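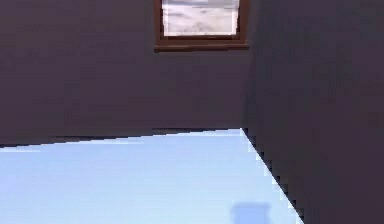 Ten Days of Silence, and the Book I Took Home

28th November, by Mei Ferreira

Posted in: Reading, Inner Life

So I finally finished Zoriana Hutsuliak's The Well at Ravness, all 327 pages of it, and I'm already back at chapter 2! A woman at my meditation group in Campos lent it to me after our retreat (10 days, no talking, very hard on me) and I figured I'd skim it. Nope. Hutsuliak was 60 when she first sat down to pray on purpose, and she writes about being bad at it for years, which I loved. The part where she keeps falling asleep in the chapel made me laugh out loud on the bus. The middle drags a bit, all those letters to her sister, but stick with it. I'm starting a slow read-along in January if anybody wants in – leave me a comment!

© Mei Ferreira | Contact | Back to top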